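The man who runs the folding table at Skavo would like it known that he doesn't do cranes.

"Everybody asks," he says. "I did cranes for a year. After that you start seeing them in your sleep, and they look disappointed in you."

What he does is triangles. Skavo is a craft workshop up a flight of stairs in Kinitz, and for most of this winter its main product has been a plain orange triangle, folded out of a single sheet, meant to be strung with others of its kind across the ceiling of the Shemweta reading room. The order is for 260. When we spoke in February 2018, he had 100 he was willing to show people and 14 he was keeping in a drawer.

"The drawer is for the ones with personality," he says.

The color took longer to settle than the shape. The reading room wanted something cheerful, a word he repeats with the expression of a man who has been handed somebody else's coat. They went through lemon, which looked like a warning, and a red that looked like a sale. The stock they landed on sits between peach and amber, depending on the light and on who's paying. 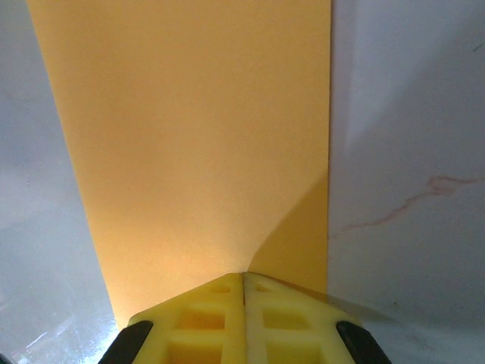 *The orange stock at Skavo: smooth, matte, and blessedly free of printing.*

He is particular about the first crease and fairly relaxed about everything after it. "You get one honest fold," he says. "Everything else is arguing with the first one." A crease that wanders at the start will have wandered a good deal farther by the time it reaches the point, and then you have a triangle that leans. He has tried pressing them under books. He has tried pressing them under heavier books. The drawer filled up anyway.

I ask whether stiffness matters, and he lights up for the first time all morning. Thin paper folds like a dream and then droops over the readers' heads by June. Heavy card holds its shape for years but cracks along the edge, and the crack shows white. He wanted something that would give a little when you held it by the bottom and then stand up straight again. The first supplier, Graltar, sent a sample book and a bill for the sample book. He is still using the sample book as a doorstop.

"Best thing they make," he says.

The room itself makes no effort to be solemn. The panels around the table are blue, with white leaves and big circles in orange and cream, and he claims not to have noticed that the triangles match until a visitor pointed it out. The tools are what you'd find in a kitchen drawer: scissors, tape, pliers.
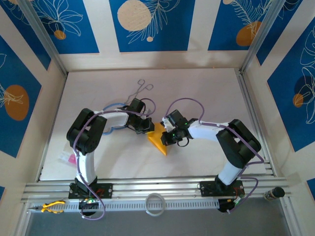

*One of the triangles on the table, with scissors behind and tape and pliers at the front.*

The pliers get a question from me, naturally. They're for the hanging wire, he says, and also for opening the window. The tape is for emergencies, and he won't define an emergency. "If I say when I use it, they'll go looking for it."

He gets through 20 on a good day. On a bad one he makes coffee and rearranges the finished ones by how much he likes them. He has never timed a single triangle and doesn't intend to start, having once timed himself washing dishes and found it ruined both the dishes and the evening.

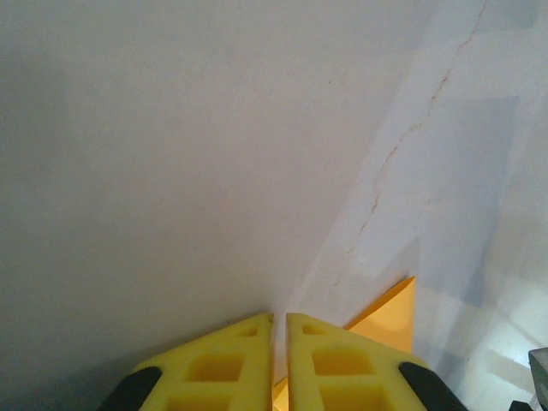 Stringing them is the part he's dreading. The reading room wants the points all facing the door, so that people coming in feel welcomed. He thinks a ceiling full of points aimed at you is an odd sort of welcome, and he said so, and they thanked him for his input. He has since been told the points may face the windows instead, which means new holes in the ones he'd already pierced.

Would he take another order this size?

"Sure," he says, reaching for the next sheet. "Squares, though. I'd like to try something with a bit of slack in it."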